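Search this site Enter keyword Go
Last updated: Fri 6 February

House rules for folding sessions, second go

Right, so the new rules sheet for the Vultholm folding sessions is up on the wall, and I've had enough questions in the corridor that I thought I'd go through the main bits in the newsletter. If you only ever do cups and boxes you can skip this one – but do read the part about breaks!

The biggest change is that we now write down what counts as a good fold before anyone picks up a gripper. Last May we recorded 200 folds for the Fedska project and had to bin 25 of them, all down to people finishing in different ways (sleeves in, sleeves out, neck tucked under, you name it). So each garment now gets a one-line finish rule on the session card. If the card doesn't have one, please don't start. Come and find me, I'm usually by the kettle. 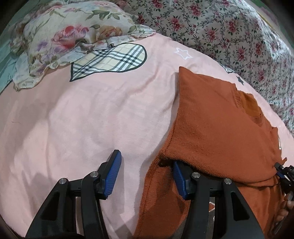 Rust-orange jumper on the pink bedsheet, one fingertip tucked under the folded panel.

Rule two is about edges. Get a fingertip under the cloth before you close and lift, and keep the other one clear until you're ready. Pinching down from the top feels quicker, I know, but knitwear bunches up and you end up chasing it across the bed. Go gently with anything chunky.

Patterned bedding is fine, by the way. Somebody had heard we were going over to plain sheets only and we're not – the Hurnari guidelines we borrowed from ask for a mix, so roses, stars and checks can all stay. What I would like is a quick look over the fingertip pads for fluff between garments.

Breaks: 20 minutes after every 125 folds, and sooner if your wrists are grumbling. I'm quite strict on this one. Put both grippers down, too, don't stand there holding them while you chat.

The Rizzi checklist is still the one to use for packing up. I've left a pen on a string next to the rules sheet, so scribble on it if something doesn't make sense and I'll fix it in the next version.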